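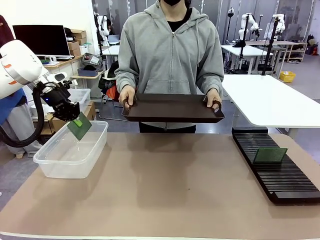 We use cookies to remember your settings and keep you logged in. By continuing to browse the forum you agree to this. Accept | Manage settings

Arm on the board rinse bench, what happens to the bench people?

fluxpen_jville
We do board cleaning and refurbishing in Jurnville. Boards come in from the field dirty, get cleaned, dried, inspected, tested, and go back out. I've been on the rinse bench for most of my time there. Since May the company has been trying an arm for the dipping part. A person brings the boards over on a tray, the arm takes one, dips it in the tub, and puts it in the slotted rack. The plan on the notice board says the trial ends and the real thing starts in November 2019, so that's now.

What I want to hear from people who have been through this is what changed for the ones at the bench. The notice says no jobs are going. I more or less believe that. But the job I had was picking up a board, looking at it, deciding how long it needed, rinsing it, looking again. The job I have now is standing there with a tray. My hands are better, I'll give it that. I used to go home with split skin on my knuckles every winter and I don't have it so far this year.

My worry is the pay grade. Rinse and inspect is one grade here and material handling is another, and the second one is lower. They haven't touched it yet.

solderwick
Get the grade in writing before the trial period is over. When we got a pick and place feeder robot they told us the same thing, nobody's job is going, and that was true. Then at the yearly review the job titles got "aligned" and two of us were handlers. No pay cut, we just stopped getting the raises that went with the old title. It took a year before I noticed what had happened.

tubandtray
I run a bench like that in Wusham and I'd take the arm any day. Rinsing boards is the worst job in the building. You are bent over a tub for a whole shift and the only thing you get to decide is whether a board needs another dip. We rotate now, half a shift with the arm and half at inspection, and people are asking to be put on it. Before, you couldn't find anyone to swap.

fluxpen_jville
@tubandtray half and half would suit me. At our place it's whole shifts on one thing. Did you get the rotation from the start or did you have to ask?

tubandtray
We asked. The lead wanted one person trained on the arm so there'd be one person to call. We said that if that person is out sick the bench stops, and that settled it. Everyone on the bench got the training, which was a day and a half, and the rotation came out of that.

Kestrel_QA
QA side here. The part I'd pay attention to is the looking. Fluxpen says they used to look at the board before and after. Who does that now? If the answer is the inspection station downstream, then inspection is going to see things it never used to see, residue under connectors, lifted labels, a cracked cap. Those used to be caught by whoever had the board in their hand.

We had that with an Akanda cell. Good machine, very steady. It would rinse a board with a broken corner exactly as carefully as a good one and file it in the rack. Our count of rejects at inspection went up and the managers' first idea was that inspection had gotten pickier.

fluxpen_jville
Yes, that is what I mean. I still look at them while they're lying on the tray but I only see the one side. If I see something I pull it. There's no place on the sheet to write down that I pulled it, so as far as the numbers go I didn't do anything.

gantry_guy
Vendor side, not the vendor you have, so take it for what it's worth. Every time I install one of these the time per board is the first number anybody wants. A decent person on a rinse bench will beat a single arm on a straight dip. I tell them that up front. What they're buying is that the last board of the day gets the same dip as the first one.

If there's no line on the sheet for pulled boards, that's a gap in how your place set up the trial and you should bring it up. A good integrator would want that number.

solderwick
A good integrator would, sure. The people who signed for the arm might not.

gantry_guy
Fair.

oldbenchrat
I'll disagree with most of this thread. I did bench work for a long time and I've heard the same story with wave solder, with reflow, with AOI. Each time it was the end of skilled hands. Each time the ones who learned the machine did fine and the ones who stood beside it with their arms folded didn't. Fluxpen, you're the one who knows what a clean board looks like. Go and ask to be the one who sets the dip time and the angle. If you wait for them to ask you they will give it to an engineer who has never washed a board.

fluxpen_jville
I did ask. I was told the settings are locked by Nirkano (they put it in) and we can only stop it and start it. When a board needs longer we run it through again.

oldbenchrat
Then that is your fight, more than the grade. Being able to stop it and start it makes you a light switch. Get the settings.

Kestrel_QA
Easy to say. Locked settings are normal while a process is being qualified. If every shift changes the dip time you can't tell what caused what. I'd want it locked too for the first few months. After that, bench people should have a range they can work in.

oldbenchrat
"After that" is a long time at most places.

tubandtray
Ours was locked and then opened up. We have a short list of board types and each one has its own dip, and the bench lead can add to the list. It was slow to get but it did happen.

nightshift_nell
Reading this on my break. Question for fluxpen, how close do you stand to it? At mine we had a fence for the first one and then they took the fence away when they got the slower type. I never got comfortable. It's not that I think it'll hit me, it's that I'm watching it the whole shift and I go home tired in a different way than when I was lifting.

fluxpen_jville
Other side of the table from it. I know that kind of tired. With rinsing you could let your mind wander once your hands knew what they were doing. With the tray I'm waiting on it, and I can't wander off and I can't do anything else with a tray in my hands. I asked for a stand to set the tray on and was told it's being looked at.

Picture of how it goes with the tray, from the arm's end: 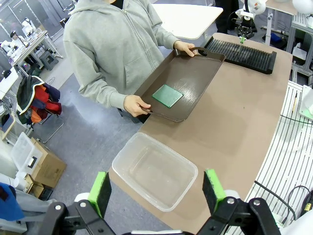 Tray held out over the bench with one board on it. Black rack at the far end of the table.

gantry_guy
OK, that helps. The handheld tray is the first thing I'd change. A fixed nest on the table, with locating pins if your boards have holes for them, and the person loads it and walks away. Holding it by hand means the board is in a slightly different place each time and the arm has to cope with it, and you are stuck there. It isn't an expensive change. Any shop could make one from a bit of plastic sheet.

fluxpen_jville
If I can walk away, what am I there for?

gantry_guy
To do inspection, if they have any sense.

solderwick
And if they don't?

gantry_guy
Then I can't help you with that, I just build nests.

nightshift_nell
I'd still take the nest. Holding a tray level for a whole shift will get your wrists sooner or later. Ask for it as a safety thing and don't let it get mixed up with the job question.

papertrail
I do scheduling at a place that refurbishes set-top boards, so I see this from the numbers end. Before our arm, the best month we ever had on the rinse bench was 2488 boards. With the arm we do nearly 2000, month in and month out. On paper that looks worse, and there was a meeting about it where people got pretty heated. But with the old bench I could never promise a date. One person out with a bad back and the whole month slid. Now I can tell a customer a date and keep it.

So what changed for the people there, in our case, is that the overtime went away. Some were happy about that and some had been counting on the money. I didn't think about it until one of the bench crew told me what it came to over a year. If fluxpen's place has regular overtime on rinse, I'd look at that before the grade.

fluxpen_jville
We do have overtime. I hadn't thought about that one. Most of us take it in the fall.

solderwick
There you go. That's the pay cut, and it won't be on any notice board.

oldbenchrat
Overtime was never promised to anybody. You can't run a bench badly on purpose to keep it going.

solderwick
I didn't say run it badly. I said people should be told before it goes so they can plan. You'd want to know.

oldbenchrat
I would want to know, yes.

Kestrel_QA
Back to the sheet for a minute. Fluxpen, don't wait for them to add a line. Keep your own log. Date, board type, what you saw, pulled or passed. We did it on a clipboard. After a few weeks we had 47 boards on it that would have gone through the rinse and into the rack with damage on them. That clipboard is the reason we have a look-over step before the arm now, and the step is at the inspect grade, not the handler grade. Nothing else we said in meetings did as much.

fluxpen_jville
That I can start on Monday. Do I need to tell them I'm doing it?

Kestrel_QA
I would. Say it's to help with the trial. It does help with the trial.

tubandtray
Also take pictures of the damage if you're allowed phones on the floor. "Cracked cap" on a list gets argued with.

fluxpen_jville
Phones are OK on our side. So I have: keep a log, ask for the nest, ask about rotation, get the grade in writing, ask what happens with overtime. I have a sit-down with the lead next week and I'll bring it all. I'll leave the settings for later, sorry oldbenchrat.

oldbenchrat
Your bench. I'd put it first.

nightshift_nell
Let us know how the sit-down goes. We are supposed to get a second one after the holidays and I'd like to have that list ready.

papertrail
Ask the lead for the last year of overtime hours on the rinse bench too. They'll have it, payroll can pull it in a few minutes.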